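May, late evening

Twenty-eight days without sugar in my coffee and I have yet to become a better person. Joelle said by week two I'd taste "notes." I taste coffee. She also gave up bread once and described it as a homecoming, so I should have known.

Walked to Atallah for beans anyway - the dark ones, two bags, one of which I'd told myself was for Mom.
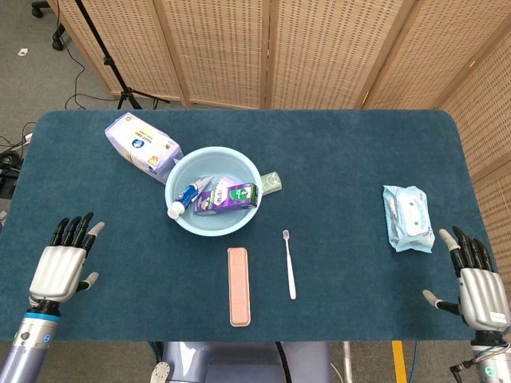
Rain started on the way back and I stood under the pharmacy awning with a man eating a glazed donut. He took his time over it. Dentist called, moved me to the 28th. Must find the insurance card.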